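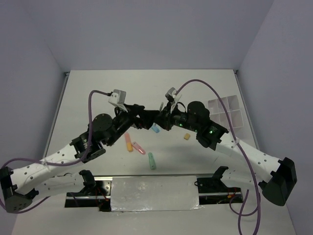
# Two Hands Are Better, Mostly

Simin Nouri keeps a kettle in the lab at Skusitz, and before she would let me near the controls she made me sit down with a cup of tea and listen to the history of fingers. It took a while (I didn't mind a bit!). She has spent the winter comparing grippers for Ludgate, a pair of arms meant for small workshops, and she has opinions on every one of them.

The stiff black fingers came first, and she is still fond of them. They close squarely and they forgive a sloppy controller. The pale, see-through set from Babaei is softer and bends around a corner, lovely with a pastel block and rather hopeless with a coin. Her test is a humble one: pick up a block, pass it across to the other arm, set it down, and do it again, up to 1000 times for each pairing.

Passing is where the trouble lives. Each wrist carries its own little camera, and when the grippers come together each camera gets a wonderful close view of the other hand and hardly any view of the block. Mornau, the control software she prefers, slows the arms for the last 10 millimeters, and on her best afternoon that took the dropped blocks from 79 down to 33.

I tried steering a handoff myself and dropped mine straight away, so I've got new respect for the whole business. Simin just laughed and reset the arms. She wants a longer finger ready by May, and she's still arguing with herself over whether the tips ought to be ribbed or smooth.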